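Wurkeck Assisted Handling Trial -- Progress Report to the Plomar Fund
June 2, 2018
Prepared by Theano Chatzigeorgiou, with input from Gebremedhin Berhe

This report covers the second stage of our review of the Grakus two-arm handling kit. The grant pays for the rental of one kit, operator time and the final write-up. The question is whether the kit is worth recommending to small care homes and rehab centres for moving wheelchairs and adjusting seating.
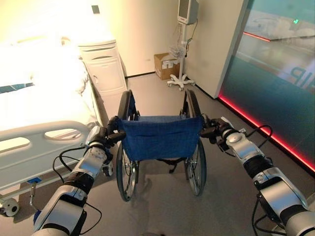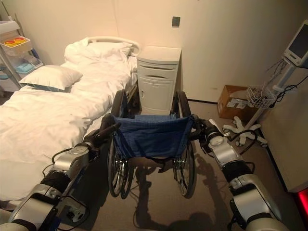
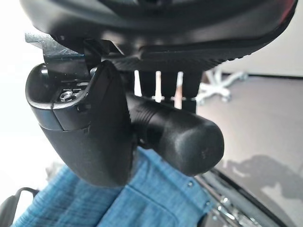

Work completed

The kit has been set up and both operators have finished the supplier's training. We logged 42 operator hours in this stage, against 90 budgeted for the whole review. Most of that time went to wheelchair handling. Seat adjustment started later than planned, as the first set of wrist camera mounts arrived with the wrong screws and had to go back.

Wheelchair handling

Gripping both push handles at once is the part of the job we practised most. Operators found it easier to set the left gripper first and bring the right one in after. The standard fingers hold a straight handle well. They are less sure on handles with a worn or loose sleeve, and we have asked Grakus for a price on the softer finger pads. Pushing in a straight line is fine. Turning beside a bed is slow, and Gebremedhin has asked for more practice time on that before we score it.

Seat adjustment

Levers and knobs under an office chair are hard to reach and harder to see. The wrist camera helps a great deal here. The view from the head camera alone was not enough for either operator to find the lever reliably. The wrist camera is sold as an extra, and our early view is that a buyer should count it as part of the basic price.

Supplier support

Vibeke Mikkelsen at Grakus has answered our questions within a day or so. The printed manual is weaker. The section on cable routing does not match the kit we were sent, and we worked from her emails instead. We have passed our corrections on to her.

Problems and delays

Two items are still open. The replacement gripper cable is on back order. We also have no firm figure for yearly service costs, which we need before we can compare the kit with the Mägi unit. Bernd Dreßler is following up on both.

Budget

Spending is within the approved amount. Return shipping for the camera mounts was covered by the supplier. We would like to move 10 unused training hours to operator time -- no new money is needed, but we do need your written approval.

Next stage

Turning and parking beside the bed, repeat runs with both operators, and scoring against the checklist agreed with Friederike Ostermann. The draft buyer's notes will follow once the service costs are in. Please send any changes to the checklist before the end of June.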